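Personal Finance and Saving » Course Texts » Unit Readings

We use cookies to improve your reading experience. By continuing to use this site you accept our cookie policy.

Chapter 2
Bonds and Fixed-Interest Lending

Introduction

A person who buys a bond is lending money. The borrower may be a government, a local authority or a company, and the terms of the loan are set out before any money changes hands. This chapter deals with the main features of bonds, the way their prices move, and the risks that a private investor should weigh before buying them. Shares and pooled funds are treated in later chapters.

By the end of the chapter, students should be able to define face value, coupon and maturity, work out the running yield on a simple bond, and explain why the price of a bond falls when general interest rates rise.

2.1 Why organisations borrow

A company may need more money than it earns in a single year. It may wish to put up a building, replace old equipment or repay an earlier loan. It can ask a bank for the money, sell new shares, or issue bonds to the public. Each course has a cost. New shares spread ownership more widely, and a bank may ask for security or place limits on further borrowing. A bond leaves ownership as it was, but the interest must be paid whether the year has been good or bad.

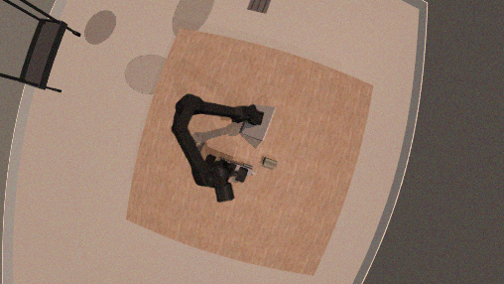
Capital spending is the most common purpose given when a manufacturer issues bonds. The sums are large, the equipment is expected to serve for several years, and it is thought reasonable that payment should be spread over a similar period. Wages and heating bills are a different matter. A firm that issues long-term bonds to meet its weekly costs should be looked at with care.

2.2 The terms of a bond

The face value is the sum to be repaid at the end of the loan. The coupon is the yearly interest, stated as a percentage of the face value. The maturity date is the day on which the face value falls due.

Consider Dandley, a maker of kitchen fittings. Hilkka Savolainen buys Dandley bonds with a face value of £2000 and a coupon of four per cent. She will receive £80 each year until maturity, when the £2000 is repaid. If she needs the money sooner, she must sell the bonds to another investor at whatever price the market offers – and that price may be higher or lower than the sum she paid.

Suppose that new bonds of similar quality now pay five per cent. Few buyers will give the full £2000 for an income of £80. The price must fall until the return is in line with what can be had elsewhere.

The running yield is found by dividing the yearly interest by the price paid and multiplying by 100. It takes no account of any gain or loss at maturity.
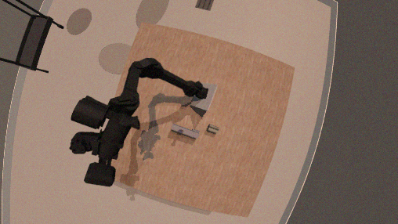 2.3 Credit risk

Interest and repayment depend on the borrower remaining able to pay. Rating agencies publish opinions on this point, but a rating is an opinion only and may be changed at short notice. Where a company fails, secured lenders are generally paid first, then unsecured bondholders, and shareholders last.

Related items

Chapter 1: Savings Accounts and Simple Interest
Chapter 3: Shares and Dividends
Worked exercises: running yield
Glossary of borrowing terms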